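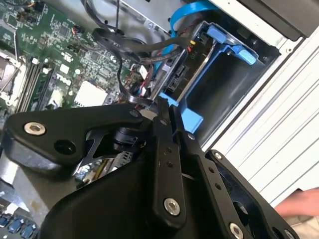 Inside the Dell tower

The open case, with the maker's name in white on a green board. Flat black cables loop across the middle of the machine and down towards the drive bay.

Gallery: old desktop computers at Gradine
Text by Huguette Arsenault

The desktop computers on this page came to the Gradine workshop in August, when an office in Pesau cleared out two floors. There were 58 towers in the delivery, most of them from the same few years, and they came on pallets with the keyboards packed separately. We opened every one. This page is mostly about what is inside a machine of this kind and how we deal with it on the bench.

The notes below follow the order of work. They apply to the whole delivery, and the machines differed in detail from one to the next.

The board

The motherboard takes up most of the floor of an office tower when the case is lying on its side. Everything else plugs into it. The boards made for large office orders often have their own shape and their own screw holes, so they do not move easily into another maker's case. We leave the board where it is unless it is faulty.

Memory slots

Two long slots side by side are easy to recognise once you have seen a few. The modules come out by pressing the clips at the ends, and they should go back in with an even push until the clips close. On several of the Pesau machines one clip was stiff with dust, and a soft brush cleared it.

We tested the memory overnight. Modules that gave errors went into a marked tray and were not used again.

Fan leads

A fan lead ends in a small plug that goes on to a header on the board. The plugs have a ridge on one side and fit one way round. Pull on the plug and not on the wires, which are thin and come out of the housing more easily than you would expect.

If the fan has been unplugged for cleaning, put a finger on the blades while brushing so they do not spin. Plug it back in before testing. Two of our machines refused to start for this reason alone, and both were fine once the lead was back on.

Flat cables

Flat cables carry data to the drives. In older cases they are long enough to reach any bay, so there is usually a loop of spare cable lying across the board. It gets in the way of nearly everything — the memory, the fan, the battery.

We fold the slack back along its old creases before closing the case. A new sharp bend can break a strand that you will not find for weeks. Where a cable had been pinched under the lid it was replaced.

The drive bay

Every hard drive was taken out first, before any cleaning, and labelled with the number of its case. Drives were wiped on a separate bench. The office had asked for written confirmation of this, and a sheet went back to them with each number on it.

Screws from the bay go into the lid of a jar beside the machine. They are not the same thread as the case screws, although they look it.

Dust

The worst of it collects in the heatsink and along the lower edge of the front panel. We use a brush and a small vacuum with the nozzle held a little way off, and compressed air outdoors if the heatsink is packed solid. The inside of the case can be wiped with a barely damp cloth once the board is covered. Labels are left on.

The clock battery

Nearly all the batteries were flat. A flat one does no harm to the machine, but the date goes back to the beginning each time the power is switched off, and people then have trouble with web pages. Prestine let us have a box of replacements at trade price. The old ones go in the battery tub by the door.

Closing up

Before the panel goes back on, the case is tipped gently from side to side. If something rattles, it is a screw. After that comes a start-up with the panel fitted, a look at the fan speed, and an hour left running on the shelf at the back.

Where they went

Of the whole delivery, 39 were put back into working order. Most are now in the reading room at Baluyot, and the rest went to households on our waiting list. Another 6 are on the shelf waiting for power supplies. The remainder have been kept for parts, mainly memory, fans and cables.

We can use working power supplies from towers of the same age, and SATA leads of any length. Monitors are not needed at present. Please bring things in before four in the afternoon, when the bench is being used and someone can come to the door.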